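Clirngate
Press release
May 2006

Culell to supply hardwax oil for worktops and tables at Clirngate

Culell has been appointed to supply its Kolus hardwax oil for all solid timber work surfaces at the Clirngate development. The contract covers 453 surfaces, comprising kitchen worktops, dining tables and fixed benches. Joinery is by Diekmann, which will apply the finish in its own workshop before delivery.

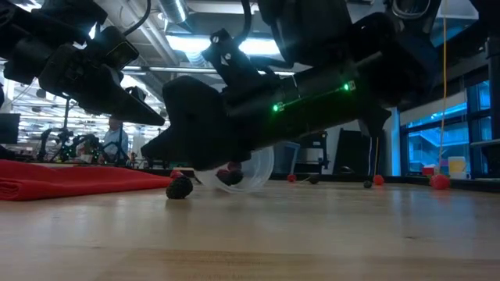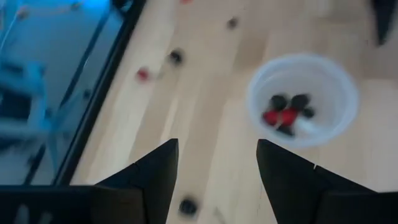
Kolus is a single-pack finish made from plant oils and hard waxes. It is applied in thin coats and cures by reaction with air, leaving a film that can be repaired locally without stripping the full surface. The oil part enters the upper layer of the wood and the wax part remains near the face. Joined strip timber is a demanding base for any finish of this kind, as neighbouring strips may differ in density and take up oil at different rates. Tone also varies from strip to strip, as in the tabletop under the white plastic bowl, where pale cream and honey strips lie next to light brown ones. The specification for Clirngate requires that such variation be kept, and no stain or tinted primer will be used.

Diekmann will sand each surface in stages and remove dust by vacuum before the first coat. The first coat is spread by pad at a low rate, left to soak in, and wiped back until no free oil remains. The second coat is applied after overnight curing. End grain, sink cut-outs and the undersides of worktops receive an extra coat. Sealing the underside limits uneven movement when the humidity of a room changes, a frequent cause of cupping in wide panels.

Knots are permitted under the contract where they are sound and tight. Open or loose knots will be cut out or filled before sanding. The filler must be compatible with the oil and must be allowed to harden fully, as a soft filler will shrink below the level of the surrounding wood and show as a dull spot.

The choice of finish followed a trial which began in March. Sample panels were coated with Kolus and with two lacquers, then exposed to water, vinegar, coffee and cooking oil for set periods. The panels were also put through up to 200 cycles of wet wiping. All three finishes passed the stain test. The lacquered panels kept a higher gloss after wiping but needed full sanding once the film had been scratched through. The Kolus panels lost gloss at the wiped area and were brought back by a light rub and one fresh coat, with no visible edge to the repair.

Nicanor Bautista, technical manager at Culell, said: "The main question for the client was upkeep. A worktop will be cut, marked and scrubbed over its life, and the finish has to be judged on how it can be put right as well as on how it looks when new. Our advice is to re-oil the areas next to the sink and hob once a year, and the rest when water stops forming beads on the surface."

Each home will be supplied with a care sheet and a small tin of Kolus. Residents are advised to wipe up spills promptly, to use a mild soap, and to avoid scouring pads and bleach. Hot pans should be placed on a stand. Cloths used to apply the oil must be laid flat outdoors to dry or soaked in water before disposal, as cloths wet with drying oils can heat up and catch fire when folded or bunched.

Deliveries to site will be made in 3 phases. Finished pieces will be held in the workshop for seven days before wrapping, and breathable paper will be used in place of plastic film so that curing can continue in transit. The first phase consists of 35 dining tables. Worktops will follow once the kitchen units have been fixed and levelled.

Any damage found on site will be repaired by Diekmann using oil from the same batch. Batch numbers will be marked on the underside of each piece and entered in the handover file.

Technical data sheets and sample panels are available on request from the Culell sales office.

Ends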